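The Paper That Wouldn't Move to the Capital

Bornov is four hours from the capital by the slow train and there is no fast train. You get off at a platform with one bench, walk downhill past the courthouse, and the newspaper is over a shoe repair shop. Second floor. The stairs are steep and the light on the landing is on a timer that runs out before you reach the door.

Kelly Lopes is already talking when I come in. She is on the phone, she waves, she points at a chair with a stack of bound volumes on it. I move the volumes. She shakes her head, wrong place, and points again.

This is the Sinavar, circulation small, six pages, out twice a week. It has covered the constitutional referendum more closely than any paper in the country, and it did it from a town most of the ministers would have trouble finding.

Lopes hangs up. "That was the district registrar. He says he can't say anything. It took him twenty minutes."

She came here from the capital's biggest daily, where she had the parliament desk and a good salary. Left when the owner sold. The new owner held road contracts, and within a month stories about road contracts were getting shorter, then stories about the public works ministry, then anything with a minister in it. She doesn't tell it as a brave story. She had a lease coming up and an aunt in Bornov with a spare room.

"I thought, one winter. Write something long, get bored, go back."

The draft constitution was published that winter.

Sixty articles

It helps to know what is in the thing, and most people I talked to didn't, including a couple who are going to vote on it in May. The draft has 60 articles. Most are carried over from the old text with the grammar cleaned up. The fight is about two of them.

One changes how judges get their seats. Under the present system a council of senior judges puts names forward and parliament picks from the list. Under the draft the president's office makes the list. Parliament still picks, but from a list that somebody else wrote, and if it fails to pick inside the deadline the first name on the list gets the seat anyway.

The other is about when a state of emergency ends. The old text said it lapsed unless renewed. The draft says it continues unless ended. Five words' difference in the original, Lopes says, and she can recite both versions, and does, while looking for her other shoe under the desk.

The government's case is that the courts are slow, and they are. A land case in Bornov can outlive the people who brought it. Supporters will tell you about a cousin who waited nine years for a ruling on a wall. They are not making it up, and Lopes has printed a good many of those letters. She gave the wall a whole page.

"You want to know why it polls well? The wall. It polls well because of the wall."

So the paper ran the draft article by article. Old text on the left, new text on the right, a short note underneath in everyday language, what changes, who decides, what happens if they don't. No columnists. It took the whole winter. Readers cut them out. I saw a set in the barber's, taped inside a cupboard door, and another at the bus office with someone's pencil all over it.

Then other people started to notice, and the trouble started.

The printing business

The Sinavar was printed at a plant in Fomden, over the pass. Had been for decades. In the middle of the series the plant wrote to say it could no longer take the job. No reason. When Lopes called she was told the press was down for maintenance, and when she drove over the hill to look, it was running.

She got back after dark. There were two issues' worth of stories set and no place to print them. Posting it all on the website was the obvious answer, and they did, but half the subscribers are over seventy and a lot of the villages up the valley get one bar of signal on a good day, on a roof.

Enter Fergus Baird. He's a Scot, tall, came out to teach English and stayed to repair machinery, mostly agricultural. He had an offset press in a barn. He'd bought it at an auction for the motor.

"I wanted the motor," he tells me, twice. He seems to still want the motor.

It took him and a retired pressman six days to get it going. The first issue off it came out gray on one side and nearly black on the other, and the front page headline had a misprint in it that I'm asked not to repeat. Sold out by ten in the morning. The Sinavar has been printed in the barn ever since, and the folding gets done by hand by whoever is around. Ink on everything. Baird's dog has a blue ear.

No official has ever said the plant was leaned on. I wrote to the plant's managers and to the information ministry. The plant did not answer. The ministry sent two lines saying that commercial printing arrangements are a private matter and that press freedom is guaranteed by the constitution. Didn't say which one.

Court

There is a lawsuit, naturally. The complaint is over one sentence in the note to the article on judges, where the paper said the change would let the president's office "choose the choosers." A deputy from the ruling bloc says it insulted the institution of the presidency. The possible penalty is a fine big enough to close the paper, or up to two years for the editor, or both.

The first hearing was scheduled for nine and began at eleven forty. I sat in on it. Bare room, high windows, radiators knocking. The deputy's lawyer read the sentence aloud slowly, as if it might confess. Then the judge asked him whether it was factually wrong. He said that wasn't the question before the court. She asked him again. He said he would need to consult. She adjourned.

That judge has been on the bench here a long time and comes up for reappointment next year. Under the old text, the council. Under the new one, well.

Lopes wouldn't talk about her. "She has to buy bread in this town. So do I."

Her own lawyer works out of an office behind the pharmacy and takes payment in advertising space. He thinks they'll win here and lose on appeal. He has thought this from the start and he says it very cheerfully.

A house on the hill

Late in the afternoon we go up to see the man who owned the paper before her. Godinho ran it for most of his life and sold it to Lopes for a sum neither of them will tell me, on condition that the chess column stay. The chess column has stayed. He is eighty-eight and sets the problems himself.

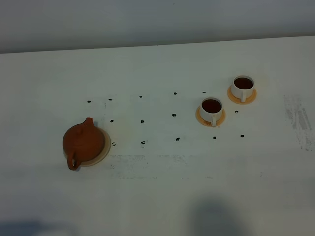 Clay teapot and cups on a white tabletop.

He edited through one coup, one attempted one, and a stretch when the censor came in person, every evening, and sat by the stove and went over the proofs with a ruler. They got to know each other. The man had a bad stomach. Godinho would put the riskiest item on the last page because by then the censor wanted to go home.

"He knew," Godinho says. "Of course he knew. He read it first."

He is not sentimental about any of it. Stories didn't run that should have, and he can list them, he does list them, with the months. A mine flooded and he printed it as a weather item. He still has the names of the men in a notebook, and last year Lopes ran them on the front page with his signature under an apology. Some of the families came up the hill afterward. One didn't want to come in, stood by the gate a while and left.

What does he think of the draft? He thinks it'll pass. He thinks the number will be closer than they say. He's voting no and his daughter is voting yes, and they have agreed to drive down together so neither of them can claim the other forgot.

And the series? He liked it. Too many commas.

Going to press

Back at the barn by eight. Cold in there, everyone in coats. The next issue has the last of the articles in it, the one about how the constitution can itself be changed, which nobody has argued about at all on television and which Lopes thinks people might want to read before the rest. The draft lowers the bar. A plain majority in parliament, then a signature. She put it on page one.

There's a quarrel over the headline. Baird wants it shorter because the big type is missing letters. They have only two capital Rs in the large size and the headline needs three. Somebody suggests turning a P into an R with a file. Somebody else has actualy started doing it.

The registrar calls back. Lopes takes it outside in the yard, walking up and down by the tractor, one hand over her free ear. She's out there a long time. When she comes in she doesn't say anything, sits on an upturned crate and writes for a few minutes, then tears the sheet off and hands it to the pressman.

It's the voter roll. Two villages up the valley have been moved to a polling station on the other side of the pass, where the road is usually shut until the middle of May. The registrar still can't say anything. But the order is a public document, he'd mentioned, and it is pinned to a board in the courthouse corridor, behind the door, where it has been since morning.

They pull the chess column to make room. Then Lopes looks at the space, and looks at her phone, and puts the chess back and pulls the tire ad instead.

Baird starts the press at a quarter to midnight. It makes a noise like a cart going over a bridge — you feel it in your teeth — and the first sheets come out pale, then darker, and the pressman holds one up to the bulb and says it'll do. The bus up the valley goes at five-thirty and the driver takes the bundles for free, on the seat behind him, as long as they're tied.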